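Stikholm Building, Open-Plan Office
Routine Safety Inspection – Checklist and Comments
Period: February
Reference: 1291

## Scope

The inspection covers the carpeted office area, the desks in daily use, the fixed posts and poles, and the walking routes between them. Storage rooms and the loading entrance are inspected under a separate checklist. Items are marked **Satisfactory**, **Action** or **Monitor**. Staff remained at their desks during the inspection and were asked to leave their equipment as it was.

## Part A – Fixed elements and overhead surfaces

| Item | Result |
|---|---|
| A1. Chrome pole secure at fixing points | Satisfactory |
| A2. Ceiling covering free of sagging or lifted edges | Monitor |
| A3. Window side free of glare at seated height | Action |
| A4. Pillars clear of stacked goods | Satisfactory |

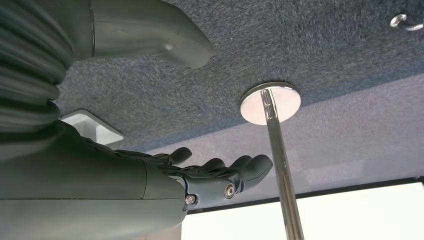 *Amerley Ametepe*

**A1.** The pole was tested by hand at shoulder height and no movement was felt. The polished finish shows fingerprints easily, and cleaning staff should use a dry cloth only. Sprays leave a film that makes the surface slippery to hold.

**A2.** The grey-blue carpet on the ceiling was installed by Ekpo for sound control. The product sheet on file does not give a fire rating for overhead use. Facilities is to obtain the rating in writing and attach it to this report. Until it is received, no lamps, hooks or decorations may be fixed to the ceiling.

**A3.** The window is bright in the afternoon, and two members of staff reported difficulty reading their screens after 3 p.m. Blinds were requested at the last inspection and have not been ordered. This item is carried forward for the second time and should be given priority.

**A4.** No comment.

## Part B – Desks and cables

| Item | Result |
|---|---|
| B1. Cables kept clear of desk edges | Action |
| B2. Portable devices placed away from edges | Monitor |
| B3. Desk surfaces clean and undamaged | Satisfactory |
| B4. Walking routes at least 800 mm wide | Satisfactory |
| B5. Staff able to hear the alarm | Monitor |

**B1.** Black cables hang over the edge of a white desk and should be gathered into a tray or clipped beneath the top. A hanging cable can be caught by a chair or a bag, and a laptop may be pulled down with it. 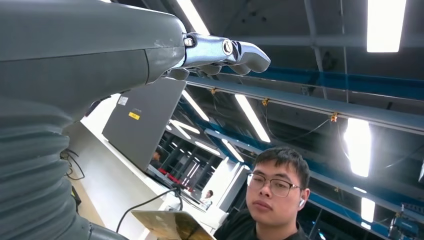
Cable trays from Zorcombe are already held in stock and may be fitted without a purchase request. Each desk user is responsible for loose leads on top of the desk – the building team will deal only with those below it.

**B2.** Laptops and tablets should be set back from the edge when not in use. Devices should also be closed at the end of the day.

**B3.** White desk tops reflect the overhead lights. This is a comfort matter and does not affect the result, but matte desk mats are available on request.

**B4.** The narrowest route measured 870 mm.

**B5.** Earbuds are permitted at desks. Staff who wear them are reminded to keep the volume low enough to hear the alarm and spoken instructions.

## Actions

- Ceiling fire rating: Facilities, within 14 days
- Window blinds: Facilities, quote from Dravura to be confirmed
- Cable trays: building team, within 14 days
- Alarm sound level at desks: to be measured at the next drill

Approved spending limit for the above: $3,000. Any amount beyond this requires a separate request under reference 1291.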